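Water softener or just live with it?
Posted in Kitchen & Bath

prutgate_pete
We moved out to Prutgate in July and the water is hard enough to leave a crust in the kettle in 2 weeks. I got one quote so far, from Flatley, for a basic softener in the garage.

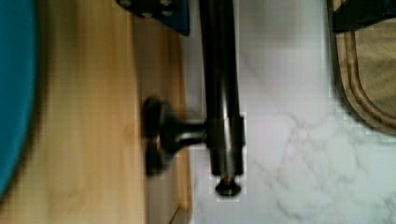
They want $726 installed. The house is nine years old and has the loop for it already, so the plumbing part should be easy. Is that a fair price? My wife would like to skip it and just use vinegar.

Bhat
Fair price if the loop is there. I paid more than that. Ask what grain capacity they are quoting, and whether haul-away of the packaging is included.

rultelance
I'd skip it. Five years on hard water here and the only thing I replaced was a shower head. Salt bags are heavy and you never stop buying them.

Bhat
You replaced one thing that you know of. Have you ever flushed your water heater?

rultelance
Every spring. Some sediment, not much – the heater is fine.

mudroom_dan
Get a test strip first. "Hard" can mean a lot of different things, and the size of the unit depends on the number. Also leave the outside spigots off the softener or you will be watering the lawn with it.

prutgate_pete
Good point on the spigots. No idea if the loop already splits them off, I'll look tonight. Bhat, the quote doesn't list a grain capacity at all.

Bhat
Then I wouldn't sign it yet – get that in writing and call a second company.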